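Marks on white surfaces: what I learned in one year at Gavow House
by Asanka Bhattacharjee

In our building almost everything is white. The walls are white, the cupboard doors are white, and the shelves in the shared rooms also. When I moved to Prarkstead I thought it was very elegant. After one winter I had a different opinion. White shows you every finger, every splash of tea and every small fly.

Several neighbours asked me in April to write down how I clean, so I promised it for this issue. I am not a professional. I worked many years in a school laboratory, where I learned to be patient with stains and to read the label before opening the bottle.

Start dry

The most common mistake is to begin with a wet sponge. If there is dust on the surface, the water makes it into a grey paste, and you spread the paste over a bigger area. First I go over everything with a dry cloth or a soft brush, from the top to the bottom. For corners I use an old shaving brush of my husband's.

Then wait one day and look again in daylight. Lamp light is not good for this work. It hides yellow marks completely, and you will be surprised in the morning.

Brown specks and small dots

These are the marks people ask me about most. They can come from many things – cooking fat, insects, coffee, rust from a screw – and it is not always possible to know. The second photo has the kind of smudges and specks I mean. I try the methods in order, from soft to strong:

1. Warm water with a drop of dish soap, on a cloth that is well squeezed.
2. Baking soda mixed with a little water, left for a few minutes and wiped without pressing.
3. Bratus cleaning cream, only on hard surfaces and first on a hidden place.
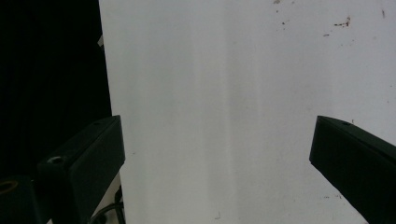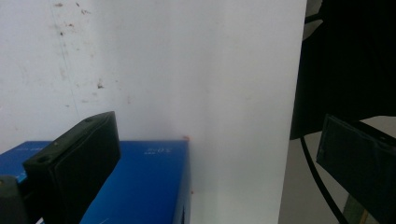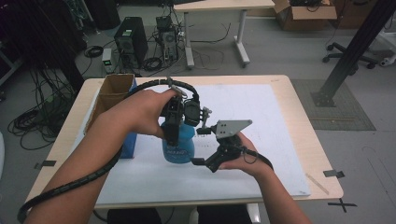
What to avoid

Please do not use the white "magic" sponges on painted walls. They work like very fine sandpaper. The mark disappears, but the paint becomes shiny in that place, and from the side you see a shiny circle for ever. I have two of these in my hallway and I hang a calendar over one.

Bleach is also not a good idea in the small rooms on the ground floor, where the windows open only a little. And never mix it with vinegar or any other cleaner. The two together can make a dangerous gas.

When it is time to paint

Sometimes the stain is inside the paint and no cleaning will help. Before you paint, cover the spot with a stain-blocking primer, otherwise the brown colour comes through again after some weeks. I learned this in my kitchen, where I painted three coats and the stain was still looking at me.

Halász, the hardware shop near the bridge, mixes the correct white for our building. You must ask for number 42, because the plain white on the shelf is more blue. A small tin costs 30 dollars. It is enough for many repairs if you close the lid well.

I have half a tin left, and any neighbour who needs only a little is welcome to knock.

Comments (4)

Flat 9: Thank you Asanka. The baking soda took off the marks beside my stove. I left it too long the first time and it dried hard, but it came off with warm water.

Margit: Is number 42 matte or satin? I bought satin for my bedroom and now I see every patch.

Asanka B.: Margit, mine is matte. For the kitchen doors they gave me satin, so please say which room it is for.

Top floor: My shiny circle is larger than yours! I would like some of the matte, I will come on the weekend with a jar.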